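Housekeeping Skills, Unit 6: Folding Shirts
Hestside Course Handout
Teacher: Nhàn Tôn

Please read this before the practice.

Close the front buttons and put the shirt face down. Make it smooth with your hands. Fold one side to the middle, then lay the sleeve down along the back. Do the same with the other side. Bring up the bottom — one time for a wide shelf, two times for a drawer — and turn the shirt over.

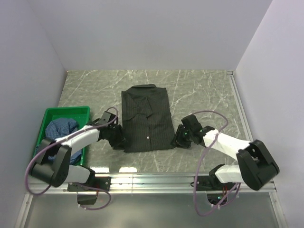
Figure 13. Folded dark shirt, collar at the top and sleeves underneath. Left: blue checkered cloth in a green tray.

Check that both collar points lie flat. For homework, fold three shirts of different fabric.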